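The Wimusau table from Ulurell, after a good long while of living with it

7 December 2020

I promised a proper write-up of the table months ago and then kept putting it off, partly from laziness and partly as I wanted to see how it coped with a whole season of us. We are not gentle people with furniture. We do our eating, ironing, arguing, homework and bread all in the same spot, and the old table (my aunt's, dark, wobbly, much loved) had finally reached the stage where a folded beer mat under the leg wasn't enough any more.

So, the Wimusau. It's the smaller of the sizes Ulurell sell, 90 cm across, and it comes in a pale wood with an oiled top. I'd gone back and forth over the larger one for ages, even laying newspaper out on the kitchen floor to see whether we could still open the oven, and we could, but only if whoever was sitting at the end breathed in. The smaller one it was. I haven't regretted it, although at Christmas I may well be writing something different!

Delivery was by a firm called Pundex, and I have only nice things to say about them. The driver rang ahead and waited while I moved the bicycles out of the hall. The box is heavy and an awkward shape, and I'd ask a neighbour to be on hand if you live up any stairs at all. Ours is a ground floor flat and I was still quite pink in the face by the end.

Putting it together took me 60 minutes, with a cup of tea in the middle. The instructions are drawings with no words, which I know some people hate, but they were clear enough, apart from the page where the rail goes on. I put mine on back to front and had to undo the lot. If you buy one, look for the little notch on the rail and make sure it faces inwards. The bolts go into metal sleeves already set in the legs, so everything draws up lovely and tight, and there was none of that horrible crumbling you get when you screw into the cheap stuff. A key for the bolts comes in the packet. Keep it somewhere you'll remember, as mine needed a bit of a nip up after 3 weeks and I had to turn out the whole string-and-batteries drawer to find it.

Now the top, which is what most of you asked about. I was nervous of a light wood with this family. I'd read all sorts about oiled tables going grey, or showing every glass ever put down on them, and I nearly bought one with a hard shiny finish instead. In the end I liked the feel of the oiled one too much. You can run your hand over it and it's smooth without being slippery, and it's warm under your wrists on a cold morning in a way the old varnished one never was.
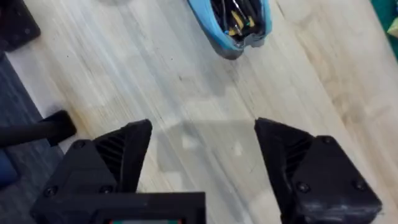 Mahmoud Hamdy left a comment under my first post asking whether I'd tried it with turmeric yet, as his own oiled table had a yellow patch that took most of a winter to fade, and he wished he'd given it another coat before the first curry and not after. Well, thank you, Mahmoud, I took that to heart. I gave ours an extra coat of oil in the first week, rubbed in with an old pillowcase and left overnight, and although we've had dhal on it more times than I could tell you, the worst I've had was a faint orange smudge that went with washing-up liquid and a soft cloth. Beetroot was more of a worry. There is still a ghost of it near my place, but you'd have to be shown.

Water rings do happen. They mostly vanish as the wood dries out, and for the stubborn one I used a very fine sandpaper, going with the grain, then a dab of oil. Having grown up in a house where marking the table was practically a criminal offence, I can't describe how restful I find it to own one that can be mended with a bit of rubbing.

What don't I like? The edges are squarer than they look on the website, and if you lean your forearms there to read the paper you'll know about it after a while. I've thought of taking the edge down a touch myself and haven't yet found the nerve. The feet are bare wood, too, and make a dreadful squawk on tiles – felt pads sorted that for next to nothing, but at this price I think they could have popped a few in the box. And the oil Ulurell sell alongside it is fine but dear. The man at Abdel Rahman, the hardware shop by the station, sold me a plain hard wax oil that does just as well as far as I can see, and he let me sniff the tin first, so I knew I could live with the smell.

As for money, it came to about 1,000 with the delivery, which made me gulp a bit. I'd looked at cheaper ones and sat at a couple in showrooms, and they all had that slight sideways sway when you put your elbows on them. This one doesn't move. I've kneaded on it, and had a sewing machine going full tilt at one end while somebody did their maths at the other, with no complaints from the maths end.

Would I buy it again? Yes, I would, in the same size and the same finish. If you have very small children and no patience for oiling, I'd point you towards the lacquered version, which a few readers have told me they get on with. If you don't mind a pillowcase and a quiet evening now and then, go for the oil.

I'll try to do the matching bench next. It's been on order since before the clocks went back, and the latest I've heard from Ulurell is "late December", so please don't hold your breath on my account.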